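Regripping a set and checking swing weight

I regripped my irons in April and kept notes, mostly so I would not repeat the same mistakes on the wedges. This post covers the grip swap, the change in balance, and what I did about it.

The set is an older Nirallow cavity back, 4 iron through pitching wedge, with steel shafts. The old grips were the factory ones. They had gone hard along the thumb line and the lower hand had a shine to it that would not scrub off. I replaced them with Galang midsize cords, bought from the pro shop at Plinemthorpe, where I play.

Removal

I cut the old grips off with a hook blade, pulling away from me, with the shaft in a rubber vise clamp. Steel shafts tolerate this. With graphite I would use a grip remover or compressed air and leave the blade in the drawer. The tape underneath came off in strips after I warmed it with a hair dryer. The residue took longer than the cutting. Mineral spirits and a plastic scraper got most of it, and a rag got the rest.

Tape and solvent

I used 2 inch double-sided tape, one layer, run lengthwise and folded into the butt of the shaft. I have used spiral wrap before and can't feel any difference in the finished grip. Lengthwise is faster and leaves fewer ridges when the overlap is kept small.

Solvent goes inside the grip first, with a tee plugging the vent hole, then over the tape. Use more than seems right. The one grip that stuck halfway was the 7 iron, and I had been stingy with it. I had to cut that grip off and buy another, so the job cost me nine grips for a seven-club set, counting the spare I had already bought and still have.
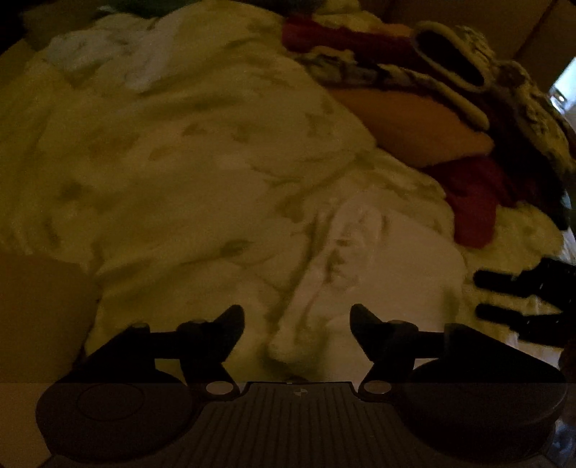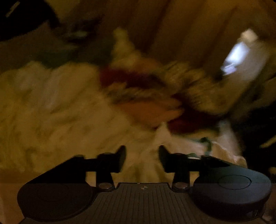
Weight and balance

The midsize cords are heavier than what came off. A heavier grip moves the balance point toward the hands, and the scale reads a lighter swing weight even though the club as a whole weighs more. Mine dropped by a little under two points per club on a Gamano balance scale. Some players never notice a change that size. I noticed it in the short irons, where the head seemed to go missing at the top of the backswing.

I tried lead tape on the back of the head, low and toward the heel, to bring the number up again. The usual working figure is one swing weight point for every two grams at the head. I added four grams to the 8, 9 and pitching wedge, and left the 4 through 7 alone. This makes the set uneven on paper. I hit the long irons badly either way, so I was not going to spend tape on them.

Range results

I let the grips sit overnight and went to the range the next morning at opening. I hit the 7 iron first, then the 9 with the lead tape on and off. My stock 7 iron carry is 170 yards on a good strike, and that did not change. Direction did. With the thinner grips my usual miss was a pull, and with the midsize it was a block to the right. A larger grip is supposed to quiet the hands, and a block is about what you would expect if the hands are late to close the face.

After a few sessions the block mostly went away. I moved my left hand slightly stronger to get there, so I can't credit the grips with the fix. The 9 iron felt better with the lead on. The dispersion looked the same to me with and without, but I was judging by eye against range flags, and the flags at Plinemthorpe are not where the signs say they are.

Wedges next

The gap and sand wedges still have standard grips, and switching between the two sizes during a round is annoying on the short shots. I will put the same cords on both when the shop has them back in stock. The sand wedge is already head heavy, so it should be able to take the added grip weight without any tape. I plan to weigh each grip before it goes on this time, which I skipped with the irons.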